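3.2 Gathering the soft-object examples

The second part of the collection deals with objects that change shape when they are held. Rigid items were covered in the first part, where a grasp can be judged largely from the outline of the object. Soft items give less help of that kind. A plush toy yields under the fingers, its visible edge moves as it is squeezed, and its neighbours in a full box may be dragged along with it. We therefore treated box clearing as a task of its own, with separate instructions and a separate set of labels.

All examples in this part were recorded with hand-held grippers, which were guided directly by the person doing the task. Work was divided between two sites, Rudonholm and Kesberg. The Rudonholm site contributed 556 accepted episodes and the Kesberg site 122. The difference reflects the later start at Kesberg, where recording began in November, and no attempt was made to balance the two sets by discarding material. Site is kept as a field in each record so that others may do so if they wish.

An episode begins when the gripper fingers first enter the space above the box and ends when the chosen toy has been released on the table. Operators were asked to choose whichever toy they would naturally take first and to work at an ordinary pace. They were not told where on the body to take hold. Failed grasps were kept, provided that the operator went on to try again within the same episode — such recoveries are rare in the rigid-object set, and we consider them among the more useful parts of the present one. Episodes were rejected only when a recording stream was missing or when the toy left the table.

Each accepted episode was labelled by two people working apart. The labels give the moment of first contact, the moment at which both fingers bear on the toy, the moment of lifting and the moment of release. Where the two labellers differed by more than three frames on any of these, the episode was passed to a third. The second label caused the most difficulty, as long pile tends to hide the tips of the fingers. Figure 4 shows a grasp with ridged blue pads on either side of a large toy, at a place where the pile is short and the pads remain in view.

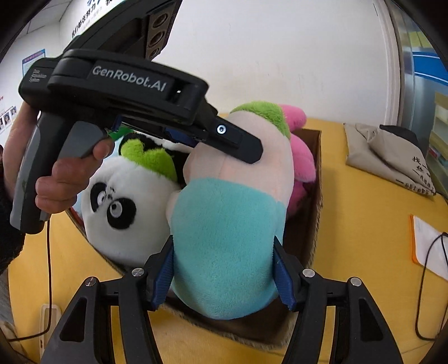
Figure 4. Two-sided contact on a plush toy lying on top of a filled box.

Khalil Karaki, commenting on an earlier draft, held that a single moment of two-sided contact is too coarse for soft objects, and that the label should mark a span running from first touch to full compression. We accept the point in part. The Hulent label format, which we adopted so that the two parts of the collection could be read by the same tools, allows only single moments, but the finger opening is stored for every frame and a span can be worked out from it afterwards. A trial of this on the Kesberg episodes is described in Section 5.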